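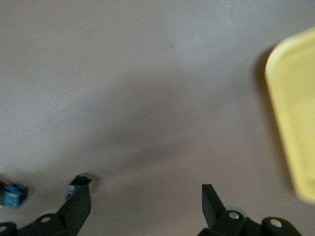

## 노란 트레이가 책상에서 자꾸 미끄러져요 (문의 번호 62)

작성: Chun-yin Hsu
접수일: 2019년 10월 9일
제품: Semomis 정리 트레이, 노란색
상태: 진행 중

안녕하세요! 지난번에 Trosport 매장에서 산 연노란색 트레이 때문에 글 남겨요. 색도 예쁘고 모서리도 둥글둥글해서 마음에 쏙 드는데, 회색 책상에 올려놓고 쓰면 물건 집을 때마다 조금씩 밀려요. 책상 상판이 무늬도 이음매도 없이 매끈한 편이라 그런지 걸리는 데가 하나도 없네요 ㅠㅠ

**제가 해본 것들**

- 트레이를 비우고 바닥면을 마른 천으로 닦음 → 그대로예요.
- 책상도 중성세제로 닦고 완전히 말림 → 처음엔 괜찮은가 싶더니 10분 지나니까 또 밀리더라고요.
- 방향을 돌려서 긴 쪽이 저를 보게 놓음 → 차이 없음.
- 집에 있던 Rana 고무 패드를 네 귀퉁이에 붙임 → 이건 확실히 덜 밀려요! 그런데 한쪽이 살짝 떠서 톡톡 치면 덜그럭거려요.

**답변 (Zatia 고객지원)**

자세히 적어 주셔서 감사합니다. 패드 두께가 서로 다르면 트레이가 기울 수 있어요. 네 개를 모두 떼고 같은 두께로 다시 붙여 보시겠어요? 붙인 뒤에는 하룻밤 정도 물건을 올리지 말고 두세요. 그래도 들뜨면 트레이를 뒤집어서 바닥 사진을 보내 주세요. 휘어 있으면 교환해 드립니다.

**추가 메모**

패드를 다시 보니까 진짜 하나만 두꺼운 거였어요(같은 봉지에서 꺼냈는데 왜죠?). 1000원 주고 새로 한 봉지 사 와서 다섯 개 중에 두께 맞는 걸로 네 개 골라 붙였습니다. 덜그럭거리는 소리는 없어졌고, 손으로 슬쩍 밀어도 잘 버텨요.

하나만 더 여쭤볼게요. 테두리 쪽이 안쪽보다 색이 좀 연해서 거의 크림색으로 보이는데 원래 이런가요? 불편한 건 아니고, 하나 더 살까 하는데 같은 색으로 맞추고 싶어서요. 답 주시면 그때 문의 닫을게요!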